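Hiveck build log, ticket 823: right grip drops the cloth on the second fold
Status: open. Project: Silbridge

Great progress in August! The grip on this build now closes right down to a point and takes a proper pinch of cloth, which I've wanted for ages.

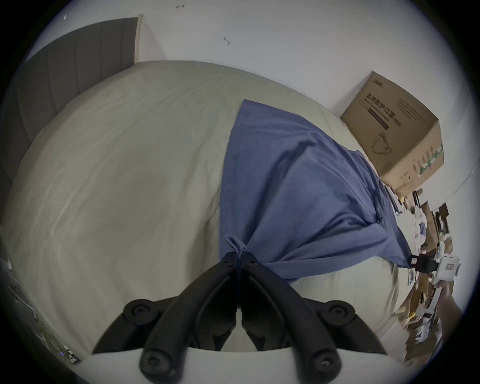

Reading time: 1 min

Fault: the corner slips out when I pull towards me. Pulling sideways is fine. I swapped the pads for the ones from the Yimyam kit and got 5 clean pulls in a row, then a slip.

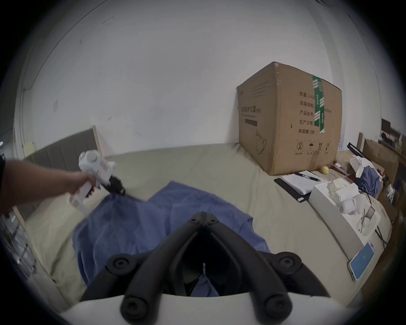 White unit on the corner of the blue cloth, black jaws open at the bottom centre

Next I went over every screw. Two on the right arm were loose, so I nipped them up and ran the Genero test again at closing force 61. Lovely and quiet now! 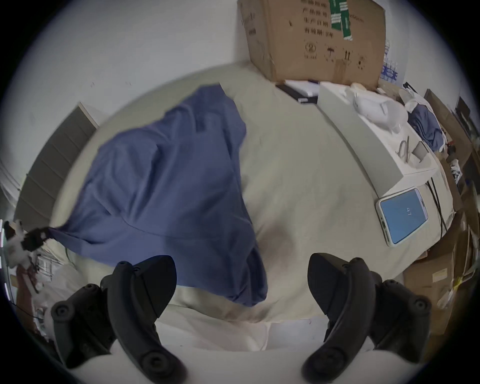 Still slips on thick folds, though less often. Raising the force makes the motor whine, so I've put it back.

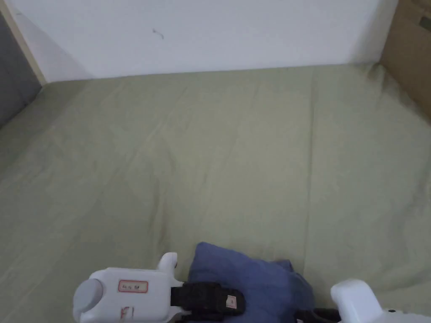
To do: try softer pads, log the motor current, and please shout if you've fixed this on yours.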